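Film Society of Mirnelwood: Winter Program Notes

From the program office

The Society is pleased to announce that its winter season will open in December with a retrospective titled "Small Offices, Long Afternoons," devoted to comedies and dramas about ordinary working life. The season has been prepared under the direction of Neelam Semwal, who joined the Society as program director last spring and who has long wished to bring these films to members on a large screen.

Workplace stories have held a steady place in popular cinema since the silent period, yet they are seldom shown together. The clerk who arrives early and leaves late, the supervisor with no one left to supervise, the two colleagues who share a wall for years and speak only at the elevator: such characters turn up in almost every national cinema, and audiences tend to recognize them at once. The selection committee viewed a large number of titles during the summer and settled on 13 features, together with a short film before each evening screening.

The opening film, "The Getard Branch," is a romantic comedy set in a regional savings office during its last month of business. The manager has been instructed to close the accounts, return the furniture, and say nothing to the customers. She manages the first two tasks. The film runs 102 minutes and is presented in a new subtitled print. Members who saw it on its first release may remember the long scene at the night deposit box, which was shortened in the version sent abroad and is now shown at its full length.

The second week is given to "Overtime in Prulberg," a quieter work that divided reviewers when it appeared. Its story is slight. A bookkeeper at a shipping firm begins to receive telephone calls intended for his predecessor, and out of courtesy he starts to answer them. Over the course of a winter he renews a lease, accepts an invitation to a christening, and settles a quarrel between two brothers he has never met. The director keeps the camera at desk height for most of the picture and allows conversations to run on after their business is done. Some viewers find this trying. The program office regards it as the finest film of the series and has scheduled two screenings so that members may return to it.

Also included is "Hnatiuk," a family drama named for the print shop in which nearly all of it takes place. The shop has passed from a father to his two daughters, who disagree about the presses, the prices, and the sign over the door. The performances are excellent throughout, and the younger daughter's speech to the delivery driver in the final reel deserves to be much better known. The film contains some strong language and is recommended for adult members.

Admission and seating

Season passes remain valid for all evening screenings. Pass holders are asked to take their seats ten minutes before the start of the program, after which unclaimed places will be released to those waiting in the lobby. Single tickets may be purchased at the box office from 5:30 p.m. on the evening of each screening. Student tickets are available on presentation of a current card.

The balcony will be open for the first two weeks of the season. It will then close while the handrail is replaced, and members who ordinarily sit upstairs may exchange their places for seats on the main floor without charge. Requests for aisle seats or for wheelchair spaces should be made to the office in advance so that the row can be arranged.

Attendance last season came to 2,731 across all programs, including the matinees. The figure was the highest since the Society moved to its present hall, and the office wishes to thank members who brought guests. Guest privileges will continue on the same terms, with one guest per pass at each evening screening.

Discussion evenings

An informal discussion will follow the first screening of each week. These gatherings begin shortly after the film ends and conclude by 10 p.m. No preparation is needed. A sheet with brief notes on the director and the production will be available at the door, and a longer essay by Neelam Semwal on the office as a setting for comedy will be printed in the next issue of this newsletter.

Members have asked whether the discussions might address questions of adaptation, as four of the films are drawn from novels or stage plays. The program office agrees that the subject merits separate attention. A discussion devoted to adaptation will accordingly be held after "Hnatiuk," which began as a one-act play and kept much of its original dialogue. Copies of the play will be held at the lending desk, where they may be borrowed for one week.

Coffee and tea will be served before each discussion.
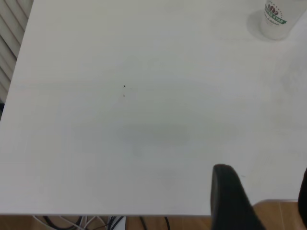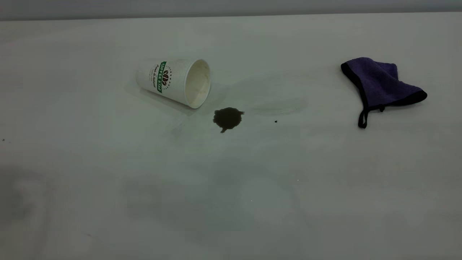
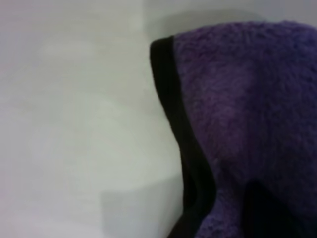
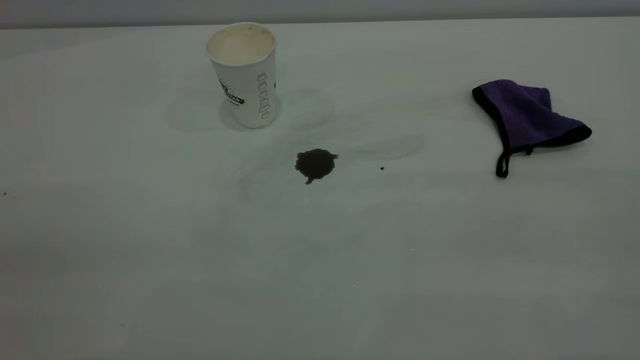
Short films

Each evening feature will be preceded by a short film of no more than 15 minutes. The office has chosen works by directors at the beginning of their careers, several of whom will be showing their work publicly for the first time. The subjects are varied and do not in every case relate to the theme of the season. One follows a ticket inspector on her final shift; another is an animated account of a stapler passed from desk to desk over several decades.

Filmmakers who live in the Mirnelwood area may still submit a short film for the spring program. Submissions should be complete, with finished sound, and must be accompanied by a written statement that the applicant holds the necessary rights to any music used. Films in languages other than English should carry subtitles. The office will acknowledge each submission by mail and will notify all applicants of its decision before the spring schedule is printed.

Lending library

The library has acquired several volumes on screen comedy, including two collections of interviews with screenwriters and a history of the neighborhood movie house. These may be consulted in the reading room during box office hours. Books may be borrowed for three weeks and renewed once, provided that no other member has requested them. Discs are lent for one week and may not be renewed.

Members who have kept printed programs from the Society's early seasons are invited to contact the office. The archive lacks several issues from the period before the move, and the office would be glad to borrow originals for copying. All items will be returned to their owners.

Changes to the schedule

Any change to the published program will be posted in the lobby and announced from the stage at the preceding screening. Should a print fail to arrive, the Society will present another film from the season in its place, and tickets for the original date will be honored when the missing title is shown.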